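Speaker notes – "Booking the Room: What I Learned Selling Workshops"
Regional meetup for speakers and trainers, 6 July 2026
Slot: 40 minutes plus questions. Slides advance on the clicker, backup on the laptop.

Opening (3 min)

Start without the bio. Rosaura Nina will have read it out already. Go straight to the January workshop in Restrepo, the one with 11 people in a room set for 85. Say the number, wait, then say what I charged for it: 2,050. Let them do the math on the room rental.

The talk is about the business side of being a motivational speaker. I am not going to cover stage fright, story structure or voice. Asger Bech is on after lunch and does those better than I do.

Part one: what I was selling (8 min)

For the first four years I sold a feeling. The flyer said "Unlock your best year." People who came liked it. They filled in the cards, they hugged me at the door, and most of them did not come to a second one.

When I phoned them later, they could remember the mood and one joke. They could not tell me a single thing they had changed at work. Two of them could not remember my last name.

Ask the room: who has called people three months after an event? Expect few hands. Move on quickly, do not make them feel bad about it.

What I did with those calls. I wrote down the exact words people used for their problem before they came. "I say yes to everything." "My team waits for me to decide." "I start things in spring and drop them by summer." Those lines became the workshop titles. The one called "My Team Waits for Me" has outsold everything else I have done.

Slide: the old flyer and the new flyer side by side. Leave it up for a bit. People take photos of this one.

Part two: price (10 min)

Say clearly that these are my numbers and my market. Someone always writes them down as a rule.

I used to quote by the hour. The client compared me with the caterer and the caterer won. Now I quote one price for the day, which includes the prep call, the session and a follow-up call six weeks later. The day rate went to 3,000 when I added the follow-up. I lost two clients over it and kept the rest.

The Kaddale story goes in at this point. Keep it short. They wanted a keynote for a staff day, had a small budget, and asked if I would do it for exposure. I said I would do a shorter talk for a smaller fee and told them which parts would be missing. They paid the full fee. I don't know that it would work twice.

Do not get pulled into the discount argument. If it comes up, the line is: take something out of the package every time you take something off the price. Then go to the next slide.

Part three: the follow-up call (8 min)

This is the part I care about most, so watch the clock. Last time I ran over and had to skip the ending.

Six weeks after the session I call the person who booked me, and then two people who attended. Same four questions each time:

What did you try?
What happened?
What did you stop doing?
What would you want next?

Write the answers down during the call. I tried doing it from memory and ended up with a notebook full of things I wished they had said.

Grostlow booked me three years in a row off those calls. The second year was built entirely from the fourth question. I had planned a session on delegation and they wanted one on running shorter meetings, so they got one on running shorter meetings.

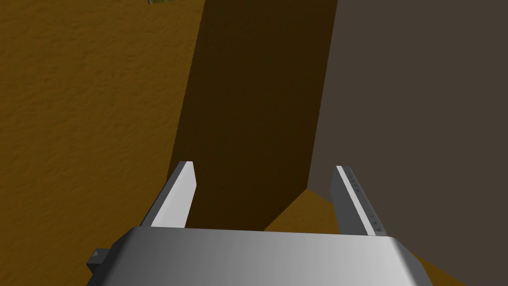 Solange Roussel wrote to me after the last version of this talk that the calls felt to her like selling with a nicer face on. She had been on the receiving end of one from another trainer, and by the second question she could hear the pitch coming. Her view was that if you want to know whether your work helped, you should ask and then hang up.

Read her point out fairly. I changed two things after that email. I no longer mention dates or availability on the call, even if they ask; I say I'll send something in writing. And I ask the attendees first and the booker last. The attendees have no budget to spend, so I stop thinking about it.

I still think the calls bring in work. Say so. Someone will ask if I pretend otherwise.

Part four: what to drop (6 min)

Things I quit doing and have not missed:

The workbook. It cost a lot to print and I kept finding copies left on chairs. A single sheet, one side, gets taken home.

The raffle.

Music when people walk in. Melahat Yalçınkaya talked me out of this one. She sat at the back of a morning session and told me she could see people waiting for it to stop so they could talk to each other.

The two-day format. The second morning always started a third empty. One long day with a proper lunch does the same job.

The mailing list competition on Fistisach. It brought in names, and the names did not open anything I sent them.

Pause here and ask what people in the room have dropped. Take two or three answers, no more. If it stays quiet, tell the story of the rented fog machine in Grostlow's old canteen and the door that had to be propped open.

Closing (3 min)

Go back to the 11 people in Restrepo. Seven of them answered the phone afterward. One was Nayeli Ñahui, and her company booked the first full day I sold at the new price. Check with her again that she is fine with being named. If no answer by the morning, say "one of them" and leave it there.

Ask for one thing: pick one event from the past year and make one call this week. Put up the slide with the four questions and leave it up during Q&A.

Likely questions

How do you get the phone numbers? – I ask on the day, on the single sheet, with a box to tick. Plenty of people leave it blank and that is fine.

Do you record the sessions? – Only if the client wants it, and the recording belongs to them.

What about online? – I do the prep calls online and not much else. Tell them to ask Asger, he has done far more of it.

Do you use a contract? – Yes, two pages. Offer to send it. Bring the sign-up sheet and a pen that works.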